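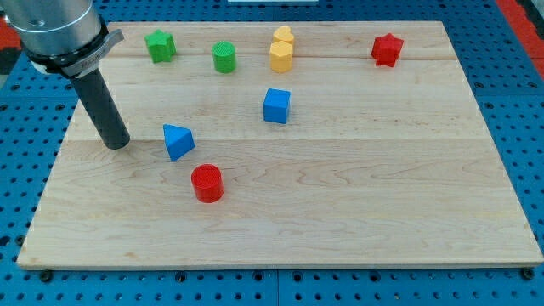
About Us | Independent Reviews | Home & Kitchen

Most companies will tell you they test things. Daltar started in a rented storefront in Cenham because we had stopped believing them.

We review household goods: kettles, mattresses, water filters, vacuum bags, paint, the dull stuff people spend real money on. We have published 2,438 reviews so far. Of those, 223 ended with a recommendation. Readers write in to say that's a low number. We think it's a bit high, and we go back every June and take some away.

We buy what we test, at the same stores you do, and we keep the receipts. Companies still send us free samples with a friendly note. The samples go back. The notes we sometimes keep, especially when the words "game changer" show up more than once.

Our longest-running project is the Conamitz List, a plain record of claims we couldn't confirm. It has over 200 entries. A pan that "never sticks" is on there, and so is a pillow that was supposed to fix your posture - we gave that one seven weeks. Being on the list doesn't mean a product is bad. It means we asked for proof and what came back was a brochure.

Who pays for this? Subscribers, mostly. We also own a small repair shop, Dvorak, two doors down, and it covers the rent in slow months. We don't run ads for anything we review and we don't take a cut when you buy. You shouldn't take our word for that either, so our accounts are at the front desk and you can read them any weekday afternoon before 4.

There are 7 of us on staff. We disagree a lot, and when a review splits the office we print both opinions. We've been wrong, too. Corrections stay at the top of the review they belong to, with the old text left in place under them.

If you think we got something wrong, write and tell us what you saw. Please leave out the part where everyone else loves it.

Comments (7) | Shares 223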